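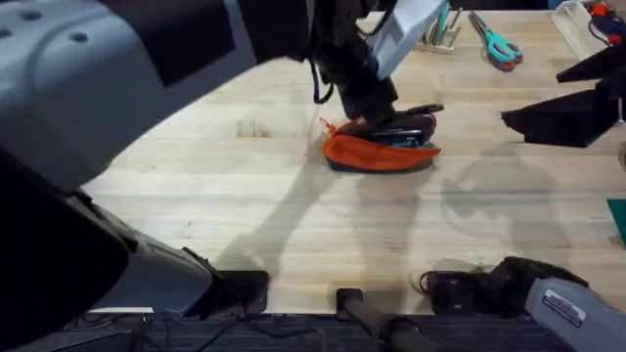
Der Käufer könne dem Übergabetermin nur zustimmen, wenn die Flächenberechnung des Dachgeschosses vorher berichtigt werde, teilte Hindholm am Vormittag fernmündlich mit. Die im Exposé angegebene Wohnfläche von 1320 Quadratmetern enthalte die Abstellräume unter den Schrägen, und dies sei weder der Verwaltung noch der finanzierenden Bank in dieser Form mitgeteilt worden.

Donnerstag. Die Mitteilung wurde zur Akte genommen. Die Verwaltung hat darauf hingewiesen, dass die Angabe aus der Aufstellung des Voreigentümers übernommen wurde und im Exposé als solche gekennzeichnet ist. Der Einwand ist gleichwohl berechtigt. Nach Durchsicht der Grundrisse entfallen 65 Quadratmeter auf Räume, die bei der Berechnung der Wohnfläche gesondert auszuweisen wären. Eine Neuvermessung des Dachgeschosses wurde am Mittag bei Ciltach in Auftrag gegeben. Die Kosten trägt vorläufig die Verkäuferseite, eine Regelung hierzu soll in den Nachtrag zum Kaufvertrag aufgenommen werden.

Das Objekt in Vetlow umfasst 16 Wohnungen, von denen zwei derzeit nicht vermietet sind. Für die übrigen liegen die Mietverträge nebst Nachträgen vollständig vor, mit Ausnahme der Wohnung im Hochparterre links. Dort fehlt die Vereinbarung über die Nutzung des Kellerraums zum Hof. Die Mietpartei ist schriftlich um eine Abschrift gebeten worden. Eine mündliche Auskunft reicht für die Übergabe nicht aus, zumal derselbe Kellerraum in der Liste des Voreigentümers der Nachbarwohnung zugeordnet ist.

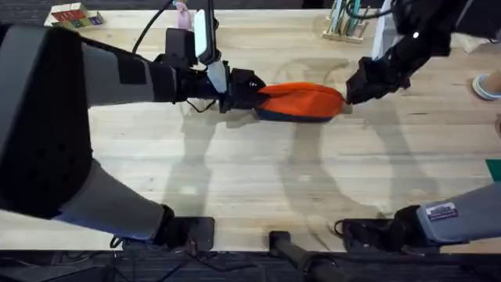
Seite zuletzt geändert: 29.03.2018

Am Nachmittag Begehung der beiden leerstehenden Wohnungen. Im ersten Obergeschoss rechts sind die Fenster zur Straße in ordnungsgemäßem Zustand, die Balkontür schließt schwer. Im Bad fehlt die Abdeckung der Revisionsöffnung. Die zweite Wohnung ist nach Auffassung der Verwaltung erst nach Erneuerung der Bodenbeläge wieder zu vermieten. Ob diese Arbeiten noch durch die Verkäuferseite ausgeführt werden oder im Kaufpreis Berücksichtigung finden, ist offen. Hindholm neigt der zweiten Lösung zu. Der Verfasser dieser Aufzeichnungen hätte die erste vorgezogen, sieht aber davon ab, dies im Schriftverkehr zu vertreten.

Die Zählerstände wurden abgelesen und in das Protokoll übertragen. Der Allgemeinstromzähler trägt eine andere Nummer als in der Abrechnung des Versorgers. Vermutlich wurde der Zähler beim Umbau der Hausanschlüsse im November getauscht, ein Beleg hierüber findet sich in den übernommenen Ordnern nicht. Anfrage an den Versorger ist vorbereitet und geht nach den Feiertagen hinaus.

Mit Kaewsai wurde die Frage der Mietkautionen erörtert. Die Sparbücher und Bürgschaften der Mietparteien sind einzeln aufzuführen und mit dem Tag des Lastenwechsels auf den Erwerber zu übertragen. In einem Fall wurde die Kaution seinerzeit in bar entrichtet und offenbar nicht getrennt angelegt. Der Betrag ist durch die Verkäuferseite auszugleichen, einschließlich der aufgelaufenen Zinsen. Kaewsai erbittet hierzu eine Aufstellung in Schriftform und wird sie dem Notariat zuleiten.
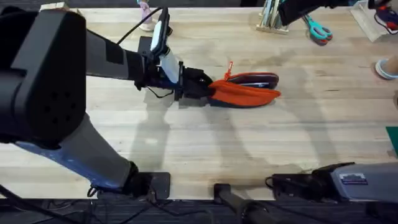

Tasche mit Reißverschluss, heller Holztisch

Gegen Abend ging noch der Entwurf des Rundschreibens an die Mietparteien ein. Er ist im Ton angemessen, nennt jedoch die neue Bankverbindung bereits vor dem Eigentumsübergang. Dies würde erfahrungsgemäß zu Fehlüberweisungen führen. Der betreffende Absatz wurde gestrichen und soll in einem gesonderten Schreiben folgen. Ebenfalls geändert wurde die Anschrift für Schadensmeldungen, die noch auf das frühere Büro lautete.

Der Übergabetermin bleibt bis zum Eingang des Aufmaßes ausgesetzt. Die Schlüssel zu den Kellern, zum Heizungsraum und zur Dachluke verbleiben bis dahin im Verwahrschrank der Verwaltung; für den Fahrradraum liegt weiterhin kein Zweitschlüssel vor. Wiedervorlage nach Ostern, zusammen mit der Antwort aus dem Hochparterre.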